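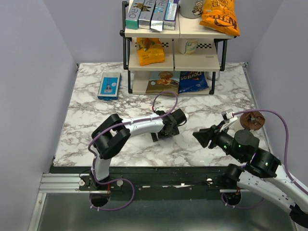

Vorräte, oder: Wie ich zu so viel Grieß kam

Im August habe ich beschlossen, meinen Vorratsschrank leer zu essen. Der Entschluss fiel gegen elf Uhr abends, als mir beim Griff nach dem Pfeffer eine Tüte Polenta auf den Fuß fiel, die ich laut Aufdruck schon beim vorletzten Umzug mitgenommen haben muss. Polenta esse ich nicht besonders gern. Ich finde nur, dass man welche dahaben sollte.

Damit wäre das Problem im Grunde beschrieben. Ich kaufe Lebensmittel für eine Person, die ich gelegentlich gern wäre. Diese Person weicht abends Kichererbsen ein, backt Brot mit Kümmel und weiß, was man mit Buchweizenmehl macht. Ich dagegen komme um halb acht nach Hause und esse Butterbrot im Stehen.

Also Inventur. Ich habe alles auf den Küchentisch geräumt, und als der voll war, auf den Fußboden. Es waren 96 Packungen, Dosen und Gläser, wobei ich die Gewürze gnädig weggelassen habe. Darunter vier angebrochene Tüten Hartweizengrieß. Jede war mit einer Wäscheklammer verschlossen, was wenigstens erklärt, warum ich im Frühjahr neue Wäscheklammern kaufen musste. Der Grieß wog zusammen 1070 Gramm. Ich habe ihn in ein großes Glas gefüllt und beschriftet, damit ich im Laden künftig weiß, dass ich welchen habe. Im Laden sehe ich das Glas natürlich nicht.

Meine Freundin Geeta Shukla, der ich am Telefon davon erzählte, fragte zuerst nach Motten. Keine Motten. Darauf war ich einen ganzen Abend lang ziemlich stolz. Dann fragte sie, warum ich nicht einfach eine Liste führe, und ich musste zugeben, dass es eine Liste gibt. Sie hängt innen an der Schranktür, stammt aus einer optimistischen Phase und verzeichnet unter anderem »Rosinen (viele)«. Rosinen waren keine da. Über ihren Verbleib ist mir nichts bekannt.

Die Regeln für die kommenden Wochen waren schlicht: Frisches darf gekauft werden, Haltbares nicht. Ausgenommen Kaffee, ich bin ja kein Asket.

Die erste Woche lief hervorragend. Nudeln mit Tomaten, Reis mit Tomaten, Linsen mit Tomaten. In der zweiten waren die Tomaten alle, und es begann das, was ich in meinem Notizbuch als »die kreative Zeit« vermerkt habe. Couscous mit Sauerkirschen geht, wenn man genug Zimt nimmt. Perlgraupen mit Kokosmilch gehen auch, allerdings nur einmal. Den Grieß habe ich nacheinander als Brei, als Klößchen und als Kuchen gegessen und würde den Kuchen empfehlen, vorausgesetzt, man lässt ihn lange genug im Sirup liegen und hat Gäste, die man danach nicht mehr zu einem Spaziergang bewegen will.

Einer dieser Gäste war Asanka Kumarasinghe aus dem dritten Stock. Er aß zwei Stücke, lobte höflich und klingelte am nächsten Tag mit einem Beutel roter Linsen, als Dankeschön. Ich habe mich gefreut. Ich habe auch kurz überlegt, ob Geschenke unter die Regel fallen, und die Linsen dann ins Regal gestellt, dorthin, wo gerade Platz geworden war.
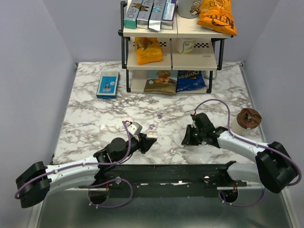 Darf man trockene Linsen nach Ablauf des Mindesthaltbarkeitsdatums noch essen? In der Regel geht das, solange sie trocken und dunkel gelagert wurden, normal riechen und keine Tierchen darin wohnen; sie brauchen dann nur oft länger im Topf.

Wie viel länger, ist eine Frage des Charakters. Meine Tellerlinsen, ein Erbstück aus der WG mit Anjana, kochten nahezu 96 Minuten und hatten danach noch immer Biss — andere würden sagen: Widerstandsgeist. Ich habe sie püriert. Püriert hat bei mir noch jede Hülsenfrucht irgendwann nachgegeben.

Nach gut zehn Tagen kreativer Zeit kam der schwierige Teil. Übrig blieb, was übrig bleibt: Agar-Agar, ein Glas Kapern, Reisblätter, Puddingpulver ohne erkennbare Geschmacksrichtung und die Polenta. Aus diesen Dingen lässt sich kein Abendessen machen, ich habe es versucht. Die Reisblätter sind mir dabei am Schneidebrett festgeklebt und haben dort übernachtet.

Inzwischen kaufe ich wieder ein, mit Zettel. Auf dem letzten stand: Milch, Zwiebeln, Tomaten (Dose), Wäscheklammern. Mitgebracht habe ich außerdem ein Paket Buchweizenmehl, es war im Angebot. Wer ein Rezept hat, bitte unten in die Kommentare. Die Polenta kann auf Wunsch abgeholt werden, am besten abends nach acht.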